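产品中心 > 社区与互动 > Ukden 私信与群组消息模块

分类：社交平台组件 / 消息服务

阅读时间：5 分钟

Ukden 私信与群组消息模块

Ukden 是 Climinum 面向社区网站运营单位提供的站内消息组件，适用于会员论坛、校友网络、行业协会门户及各类兴趣社区。模块启用后，注册用户可在个人主页、帖子页及成员名录中直接向其他用户发起会话，无须交换电子邮箱或其他联系方式。

一、主要功能

一对一私信。用户点击对方昵称旁的“发消息”按钮即可开始会话。会话按最近更新时间排列，未读会话以粗体标题显示。已读回执默认关闭，由用户在“隐私”页自行开启。

群组消息。单个群组最多容纳 300 名成员。群主可指定 5 名管理员，管理员有权移除成员、置顶公告及暂停发言，但不能解散群组。群组名称须经站点敏感词表校验后方可保存。

消息请求。对于未建立好友关系的用户，首条消息进入“请求”文件夹。收件人接受之前，发件人不能继续发送，亦无法得知对方是否已阅读。请求保留 12 天，逾期自动清除。

屏蔽与举报。屏蔽即时生效，被屏蔽方不会收到通知。举报时系统随附被举报消息及其前后文，交由站点审核人员处理；审核人员不能查看该会话的其余内容。

二、管理后台

站点管理员可按用户组设定每日发送上限、附件类型及附件大小。新注册账户可单独设置观察期，观察期内仅能回复他人来信。所有设置变更均写入操作日志，日志可导出为 CSV 文件。

自 Rantala 版本起，后台增加“批量通知”功能，用于发布维护公告、章程修订等事务性信息。该功能与用户私信分开存放，用户不能回复，但可在设置中选择是否同时接收邮件提醒。

三、部署要求

模块可安装于 Climinum 社区平台的托管版及自建版。自建版用户须先完成平台主程序升级，再上传模块文件，并在“组件”页执行数据表初始化。原有站内信数据可通过迁移工具导入，导入期间前台消息功能暂停使用，请安排在访问量较低的时段进行。

消息服务使用 973 端口与主程序通信。如贵单位网络设有防火墙，请在安装前开放该端口的内部访问权限，无须对外网开放。

四、许可与支持

本模块按站点授权，不限注册用户数量。授权期内可免费获得功能更新与安全补丁。授权到期后，已有消息仍可查阅，新消息的发送功能将停用，续期后自动恢复。

Treltthorpe 校友网络于六月完成迁移，现已全面采用本模块。该网络平台主管 Kerttu Lindqvist 表示：“我们最看重的是消息请求机制。以往校友经常收到陌生账户的推广信息，现在这类投诉已由审核人员在一个队列里集中处理。”

旧版“站内信”组件将于 11月5日停止提供安全补丁。仍在使用旧版的单位，请于该日期前提交迁移申请，并在申请表中注明平台版本、部署方式及技术联系人。

五、订购说明

订购申请由贵单位授权代表在客户门户提交。审核通过后，授权文件将发送至登记邮箱，安装手册及迁移工具可在门户“下载”栏目取得。如需在正式订购前进行测试，可申请试用授权，试用站点的数据可保留并转入正式环境。

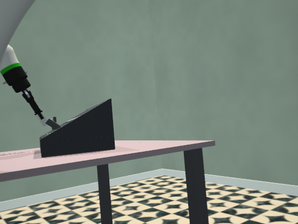 试用授权每个单位限申请一次，不含迁移服务。试用期间的技术问题请通过客户门户提交工单，并附上操作日志的导出文件。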